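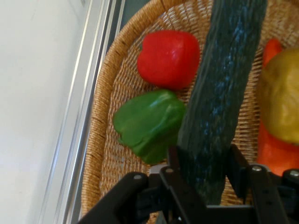

Hendricks Press Office

Hendricks to open second produce depot at Vitico in May

Fresh produce wholesaler Hendricks will open a new depot on the Vitico trading estate in May, giving greengrocers, cafes and school kitchens in the east of the county a closer place to collect their orders.

The building was last used by the tile merchant Amix and has stood unlet for 3 years. Hendricks has taken it on a long lease and is fitting 2 cold rooms, one for salad crops such as cucumbers, lettuce and tomatoes, and one for soft fruit. Potatoes, onions and other roots will be kept in the main hall.

The trade counter will open at 4am from Monday to Saturday. Customers with an account at the existing depot can use it at Vitico without filling in new forms. Orders placed by 9pm will be ready for collection the next morning - those placed later will go out from the older site as they do now.

Local deliveries will be handled by Kodis, which already carries the company's goods on its western rounds. Delivery charges are unchanged. Small orders can be left in the covered bay by the side gate if the customer has asked for this in advance.

Hendricks is taking on warehouse staff and counter staff for the new depot, on both full-time and part-time terms. Application forms are available from the existing trade counter until noon on Friday.

Trade customers who would like a price list for the new depot should ask at the counter or speak to their usual sales contact.

ENDS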